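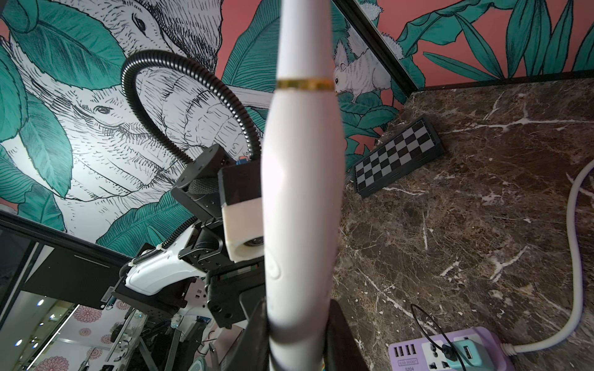 Repair Belongs in the Purchase Price

By Marleny Giraldo

Public offices buy a great many things that break. Chairs, printers, door closers, water coolers, floor polishers and lamps all pass through the same purchasing process, and in most counties that process asks one question above all others: what does the item cost on the day it is delivered? The question is a fair one. It is also too small, and the habit of stopping there has left many agencies with storage rooms full of equipment that could be put back to work for the price of a switch or a hinge.

Consider the ordinary desk lamp. An agency that orders 3000 of them will receive a good price and a short warranty. When the warranty ends, the supplier has no duty to keep spare parts on hand, and in many cases the lamp has been sealed in such a way that opening it destroys the housing. The agency then buys again. The second purchase is charged to a different budget year, often by a different office, and the two are never added together.

The district in which I served as purchasing officer took a different course. Beginning in December, every bid for goods above $4000 had to include a parts list with fixed prices, a repair manual in plain language, and a promise to supply those parts for at least 5 years. Three suppliers answered the first request under the new terms. Pandex offered the lowest price and declined to provide a parts list. Ceretti provided a full list but would not fix its prices. Stasiv met every term and was awarded the contract at a higher cost per unit.

The award was criticized, and some of the criticism deserves a serious answer. It was said that the district had paid more for the same chair. On the day of delivery this was true. It was also said that small suppliers would be unable to hold parts for so long a period. This concern is stronger. A small firm has limited storage and cannot always predict which part will fail. The rule was later changed to permit suppliers to share a parts store, and Clerex, a smaller firm that had stayed out of the first round, submitted a bid in the next one.

There remains the matter of labor. A parts list is of little use to an agency with no one trained to use it. Maintenance staff in public buildings have seen their duties narrowed over many years to reporting faults and waiting for a contractor. Restoring the skill takes time and must be paid for. The district set aside up to 30 hours of paid training per employee, and the request for more came from the employees themselves.

I do not argue that every object should be repaired. Some goods are unsafe after a fault, and others have been replaced by models that use far less power. A sound policy leaves room for that judgment. It asks only that the choice be open when the time comes, and the choice is open only if the terms were written into the contract at the start. State purchasing offices should adopt such terms in their standard forms, so that each county does not have to write its own.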